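Skavinov two-part wood floor cleaner and polish, 14 months in

I bought the Skavinov set for the floor in our back room and for a worktable that gets the same finish as the floor. The set is two bottles, a cleaner and a polish, plus a flat mop head that fits most poles with a standard screw end. I paid 38 for it at Taner. The store has since moved it to the bottom shelf next to the furniture wax, so look low.

The cleaner is the better half. You mix a capful into a bucket of warm water, wring the mop until it stops dripping, and go with the grain. It has a faint soap smell that is gone by the time the floor dries. It lifts ordinary dirt, shoe marks and old kitchen grease in one pass, and it leaves no film if you keep to the capful. I used double once and had to go over everything again with plain water.

The polish needs more patience. The label says 2 hours before you walk on it. In January, with the heat turned low, I would wait overnight. Put it on thin. A thick coat dries cloudy at the edges, and the only cure I found was to strip it with the cleaner at full strength and start over. Thin coats gave a soft shine that held up well near the door and less well under the desk, where the chair wheels go.

Where it falls short is on anything that has set hard. Dried plaster, paint flecks, chalky water lines and glue all stay where they are. The cleaner softens the outside of a plaster drip and that's it. You will need a plastic scraper, a damp rag laid over the spot, and some time. For white residue I had better results with a little vinegar in water, tested in a corner first, and then the Skavinov cleaner afterward to take the smell off.
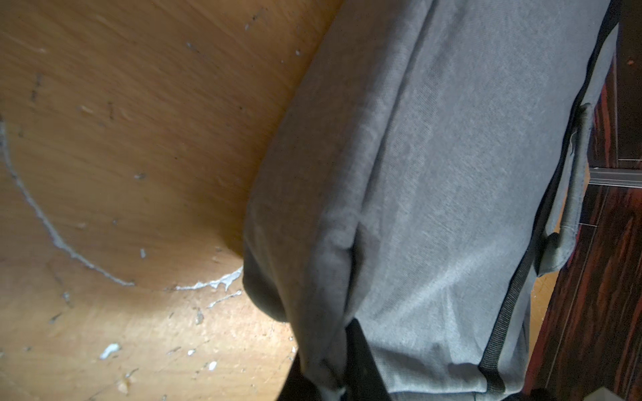
Bianka Fodor wrote in to say she would skip the vinegar altogether on a shellac or wax finish, and that a rag left on too long did more harm to her hall floor than the plaster had. She lays the rag down for a few minutes at most, lifts it, scrapes, and repeats. She also gets the cleaner in the large refill from Skosgate and says it works the same as the small bottle.

I have no shellac here, so I can't speak to that, but shorter soaks make sense and I have switched to them.

The mop head is fair. The pad washes well and the hook strips still grip. The plastic hinge creaks, and on mine one of the end clips came loose after a few months. I replaced the whole head with a Hermans one, which is heavier and stays flat on the floor. If you already own a decent mop, see if your store sells the bottles on their own.

Scratches are another matter. The label talks about "hiding fine wear," and on hairline marks it does, for a few weeks. Anything you can catch with a fingernail still shows. A wax stick close to the color of the wood does a better job, and you can polish over it once it has had 48 hours to harden.

I would buy the cleaner again and probably the polish. The mop head I would leave on the shelf.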